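Recognition Scheme – Workshop Notebook
Entry for January, Saturday session
Kept by Edith Pacheco, for the working group and for the staff office

Present: Kirstin MacBrayne (chair), Brijesh Dixit, Harsh Jaiswal, E. Pacheco. Apologies from Bhupendra Katiyar, who sent written comments.

The session opened at 10 with the nominations for the staff recognition awards. The office received 40 forms before the closing date. Of these, 21 name a single member of staff and the remainder name teams. Two forms arrived without a seconder and have been returned to the departments concerned. They may be sent in again until the end of the month. 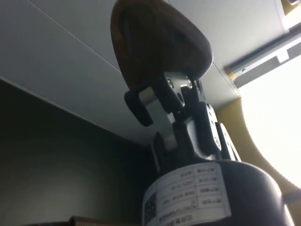
Mr Dixit raised the wording of the collaboration award. The present text asks for "work across departments", and several nominators have read this to exclude partners outside the institution. The Graditz exchange and the Ukumia teaching link both fall into this gap. It was agreed that the wording should read "work across departments or with outside partners" from the next round. For the present round, the panel will read the old wording generously.

Dr MacBrayne asked that the change be shown to the staff office before it is printed. I am to do this.

Citations. Each should be no longer than one page and should say what the person did, with whom, and over what period. Last year's citations leaned heavily on praise and were short on fact – the Ahuja Prize citation gave no account of the project at all. Mr Jaiswal has drafted a short guide for nominators and will circulate it. Mr Katiyar's comments ask for a paragraph on technical and clerical staff, who are seldom put forward. Accepted. 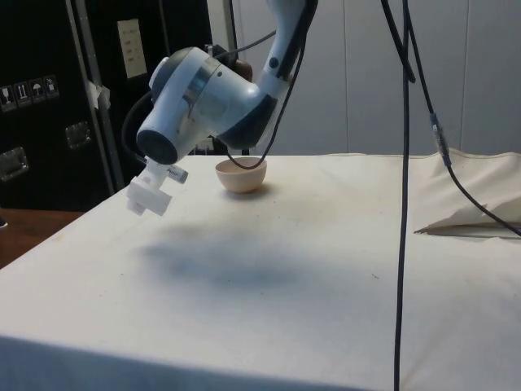

Reading of forms. Every form is to be read by 3 people, none of them from the nominee's own department. Marks are to be entered separately and compared only at the panel meeting. Mr Dixit will not read the Tedow forms, having supervised part of that work.

There was some discussion of long service. Dr MacBrayne's view is that length of service has its own certificate and should carry no weight here. Mr Jaiswal did not fully agree, and the point is held over until Mr Katiyar can attend.
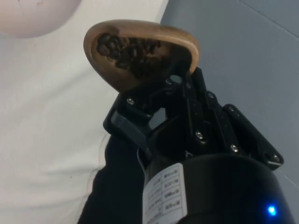
Ceremony. The small hall is held for us in the afternoon. Still open: who reads the citations, and whether families are invited. Names for the certificates must be checked against the staff list, including accents and middle initials. Two were misspelt last year and had to be printed again.

To do: wording to staff office (EP). Guide to nominators (HJ). Reader list (BD). Letter to the two departments with returned forms (EP) – sent.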